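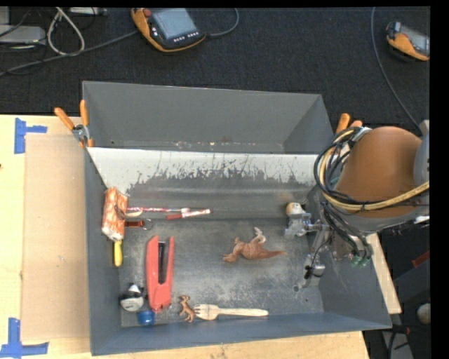

What the River Towns Keep

Dec 15, 2023

The municipal archive of Plerkden occupies the upper floor of a former grain exchange, two streets back from the river. Its oldest item is a toll register dated 1531, written in a cramped hand on both sides of the page and still bound in its first cover. For most of the past century the register was shown to visiting scholars by appointment and otherwise kept in a cabinet. Since April it has been open to any resident who asks to read it.

The change is part of a wider effort by small towns along the valley to return local records to daily use. Archives of this size were long treated as storage. They held deeds, tax rolls, parish lists and the minutes of councils, and their staff were judged mainly on whether papers could be produced when a court or a ministry required them. Public reading was permitted but seldom encouraged.

Plerkden's approach began with its catalog. The previous one, completed by hand over several decades, followed the order in which boxes had arrived. A person looking for the history of a house needed to know which office had once taxed it, under what name, and in which year the office had been merged with another. The new catalog is arranged by street, trade and family name, with the older box numbers retained in the margin for those who have cited them in published work.

"People come with an address," said Didier Pruvost, who has directed the archive for six years. "They do not come with the name of a department that closed before their grandparents were born. We had to begin with the address."

The work was carried out with Stuvetti, a regional bindery and conservation firm, which cleaned and repaired 900 volumes and loose bundles. Many had suffered from an earlier generation of well-meant care. Adhesive tape had been applied to torn corners, and the glue had browned and spread into the text. Rubber bands had hardened onto the edges of tax receipts. In one run of market ledgers, the spines had been trimmed so that the books would fit a new set of shelves, and the opening letters of several hundred entries were lost.

Conservators chose to leave certain marks in place. Wax drips, ink tests and the sums that clerks worked out on the inside covers are now regarded as part of the record. A ledger of ferry payments includes, on its final leaf, a list of household purchases in the same hand as the accounts: candles, lamp oil, a length of blue cloth. The list has drawn more requests than the accounts themselves.

Reading the older hands remains the chief difficulty for the public. The archive offers a course of four evenings each season, in which residents learn the common abbreviations and the shapes of letters that have since fallen out of use. Participants work from copies and compare their readings line by line. Corrections are entered in the catalog under the reader's name, once a member of staff has checked them against the original.

The results have been modest but steady. A group of retired schoolteachers has finished a transcription of the flood reports kept by the bridge wardens, and the town's engineering office has asked for a copy – the reports give water heights against stone steps that still stand. A baker on the lower quay traced her premises through five owners and found that the oven had been licensed twice, the second time after a dispute over smoke.

Not every record can be opened. Files on guardianship, illness and bankruptcy remain closed for the period set by law, and the archive has declined to place some later material online even where it is permitted to do so. Mr. Pruvost holds that a name read in a quiet room and a name returned by a search engine are different things, and that families should be consulted before the second is allowed.

The neighboring town of Pluvasus has adopted the same catalog plan and expects to complete its property rolls first. The two archives have agreed to share a single index of river trades, covering boatmen, rope makers, salt dealers and the inspectors who followed them from landing to landing. Boundaries between the towns shifted often, and a family recorded in one may have paid its dues in the other for a generation or more.

Funding for the index has been granted through the Shawky bequest, which supports local history in the valley. The terms require that printed copies be placed in each public library in both towns. The reading room at Plerkden will remain open during the work, and requests for the toll register should be made at the desk on the day of the visit.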